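Thread: Sealing a marble counter, is it worth it?
Last updated: December 2024

bunamden_baker: Hello all! We finally have marble in the kitchen (dark, with lighter veining, I'm in love) and I've already put a lemon ring on it. The shop quoted me $298 to seal it. Is that sensible, or should I do it myself some evening?
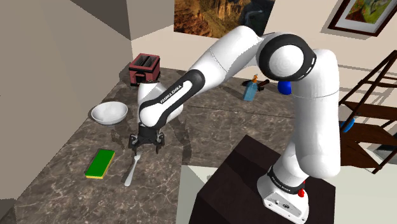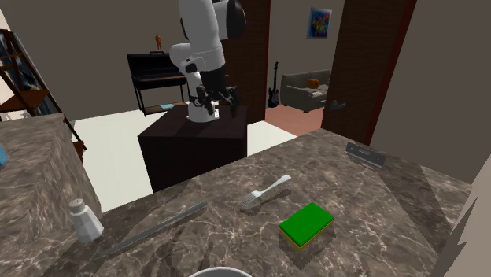
The ring is dull more than dark, if that helps, and I only feel it when I run a finger over it.

inesport77: Oh, you poor thing, welcome to the club! Dull means etching, and sealer won't stop that, so please keep your money. I've gone 2 years without any and I'm happy.

cindari: Have to disagree with inesport77 a little. Sealer does slow down oil and red wine, and I wouldn't skip it near a stove. Do it yourself, though, it's an easy job with a soft rag.

inesport77: Fair enough on the oil, I hardly fry anything :)

bunamden_baker: Thank you both, you're so kind. I'll do it myself in April when the windows can stay open.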